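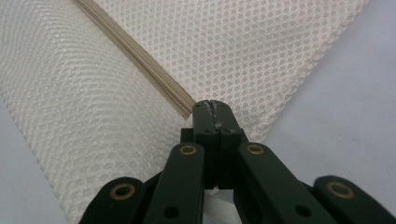 White mesh with a beige zipper.

Zorkura: substitution logs from amateur basketball

Data card, last edited 9 December 2025

What's in the box

Zorkura is a play-by-play dataset built around one thing that amateur box scores nearly always leave out: who was on the floor, and when. It covers 93 games between 26 teams in the Brallora winter league, with every substitution logged against the game clock. If you've ever wanted to look at lineups below the semi-pro level and found only final scores and a foul count, I hope this makes your week!

I started it to settle an argument about whether teams with a short bench really do fade in the fourth quarter. The argument isn't settled (more on that under Known problems), but the logs grew into something far more fun than the question, so they're now here for everyone.

Files

games.csv has one row per game, with the home and away team codes, gym, division, final score and whether it went to overtime.

stints.csv is the main file and the one you probably want. A stint is a stretch of play with the same ten players on the floor. Each row has a start clock, an end clock, both lineups as sorted player codes, and points scored by each side.

subs.csv has the raw events as they were entered. Use it if you don't trust my stint builder, or if you want to write a better one (please do).

rosters.csv links player codes to team codes, with a position column that was filled in by the teams themselves. Some teams list nearly everybody as a guard.

notes.txt is free text, organized by game code. It has clock stoppages, late starts, one game finished on a different rim, and so on. Worth a skim before you throw out an odd-looking game as an error.

How it was logged

Every game was coded from full-court video using Plelemska, a small keyboard tagger that writes one line per event. The coder pauses at each dead ball, enters the players coming in and going out, and carries on. A second coder then did the whole game again without seeing the first log. Where the two disagreed by more than 3 seconds, or named different players, the video was checked once more and the agreed version went into subs.csv. The column "resolved" is 1 for those rows.

The league plays running time until the final minutes of the fourth quarter, so the clock in this data isn't the clock you may be used to. A possession late in the second quarter can easily vanish while somebody chases the ball down a hallway. Please read the clock_type column before you work out any kind of pace number. I forgot to, once, and briefly believed I'd found the fastest team in Canada.

Divisions

There are 5 divisions, coded A to E. A is the strongest on paper. Teams were placed in September and stayed put all season, so a few of them are plainly in the wrong spot by the end. I've left the codes as they were. Crossover games between divisions are marked in games.csv and are a great place to start if you like ratings work.

Known problems

Games at the Imhof gym were filmed from a low corner, and the near-side bench is hard to see. Subs there have more resolved rows than anywhere else, and player codes for the blue-shirted home sides deserve some caution.

Jersey numbers change. Players forget a shirt and borrow one, and we matched them by eye where we could. Where we couldn't, the player code is UNK. Don't treat UNK as one very busy person.

Short-bench teams are also the teams that forfeit, and forfeits aren't in here. Any comparison of tired teams against deep ones starts out lopsided. That's the main reason the fourth-quarter argument is still going.

Points are credited to the lineup on the floor when the shot or foul happened. Free throws taken after a sub go to the earlier stint.

Privacy

Player codes are random and there's no key in the repo. Ages, shirt numbers and video aren't included. Please don't try to match codes to people, even if you play in the league and are pretty sure which one is you.

Using it

You're free to use, share and change the data for any non-commercial purpose, with credit to Zorkura. Class projects are very welcome, and so are strange ones.

Found a mistake? Open an issue with the game code and the clock time. Fixes go into the next release, and the old files stay available under their version tag so your earlier results can still be reproduced.

Still to do: shot locations for division A, and a cleaner overtime flag.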